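Favness Two-Arm Teleop Kit: nine sessions of making the bed

Reviewed by Halina Tomaszewski, August 4, 2022

I have made more beds since July than in the rest of my adult life, and all of them by remote control. Our task set calls for 300 bed-making demonstrations for a policy that will, we hope, someday learn to do it without me. The Favness kit is the teleop package we bought to record them: leader handles, wrist cameras, a head camera, foot pedal, and the recording software.

Setup took an afternoon. The manual promises an hour, and was evidently written by someone who already had the cables plugged in.

The handles are the best part. They're light and well balanced, and my wrists held up through long sessions. Grip control is good enough that I can take a sheet by the hem with both hands and keep hold of it, which our previous rig treated as a personal insult. There is no force feedback, so you learn to judge tension by looking at the wrinkles.

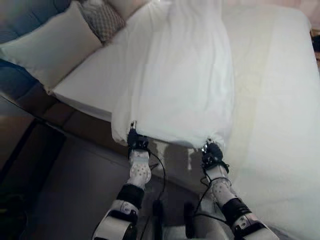

Both grippers on the hem at the foot of the bed, head camera.

Cable management is less impressive. The leads hang in loops, and I think about them constantly when I should be thinking about linen. Favness supplies clips. Buy better clips.

The software records all the camera streams on one clock and lets you tag an episode good, bad, or "review" with the pedal. My colleague Hậu Dương tags everything "review," so he now has 518 episodes waiting for him across all our tasks. The kit can't be blamed for that, although a bulk edit button would be nice. Export is slow but hasn't lost a file yet.

The wrist cameras surprised me. I expected close-ups of cloth and not much else, but the view is wide enough to take in pillows and upholstery along with the finger. It's also tilted at an angle that makes playback feel like a ferry crossing. The model doesn't get seasick. I keep crackers on the desk.

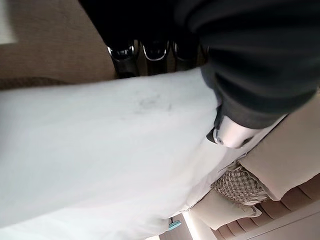
Wrist view, with the finger down on a fold and the pillows lower right.

White sheets are a hard test for any camera, and these cope decently. Soft folds still read as folds. Anything shiny nearby gets bright highlights along its edges, so check your exposure before you commit to a long session.

Support answered my one ticket in two days, politely, with a link to the page I had quoted in the ticket.

Would I buy it again? Yes, with a spare pedal. Ours squeaks, and the squeak is on every audio track.

Four stars out of five. The missing one is for the clips.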